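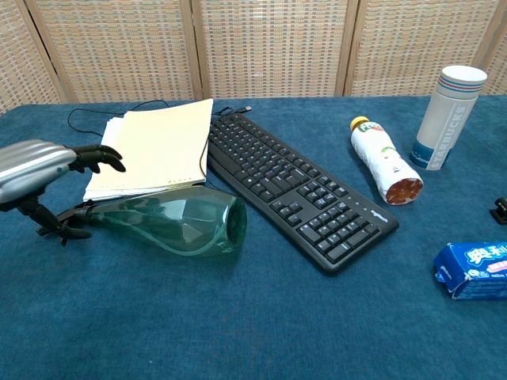
Product Review: Nivov Folding Room Divider
Wostirville Public Library, Facilities Office
23 September 2023

The library purchased two Nivov folding dividers in May for the second-floor study hall, where tutoring sessions and silent reading share one large room. This review is offered to other branches considering a similar purchase.

Delivery and assembly. The dividers arrived fully hinged. The only assembly required was fitting the rubber feet, which are packed in a separate bag and pushed into holes drilled along the bottom edge. One foot was missing from the second carton. Sturance, the distributor, sent a replacement in eight days.

Stability. On carpet, the divider stands well when the panels are set at a clear angle. Opened nearly flat, it sways when a person walks past quickly, and staff have been asked to keep the end panels turned in. It should not be placed beside the doors to the stairwell, where the draft is strong.

Noise. Patrons should not expect quiet. The panels block the view of neighboring tables and do very little for sound. Rajitha Khan, who supervises the tutoring program, reports that students appear less distracted by movement but still hear conversation from the next group. The Mushi fabric screen used in the children's room performs better in this respect, though it is heavier and shows stains.

Care. Dust collects in the openings of the weave. A soft brush attachment on a vacuum removes most of it. The manufacturer advises against wet cleaning, and a damp cloth left a faint mark on one lower panel.

Cost. The total for both dividers, including delivery, was $1,542. The warranty covers hinges for five years and excludes the woven panels.

Rating: Suitable for separating work areas by sight. Not recommended where sound control is the main concern. Branches wishing to borrow one of the dividers for a trial may write to Tahsin Ekanayake at the Facilities Office.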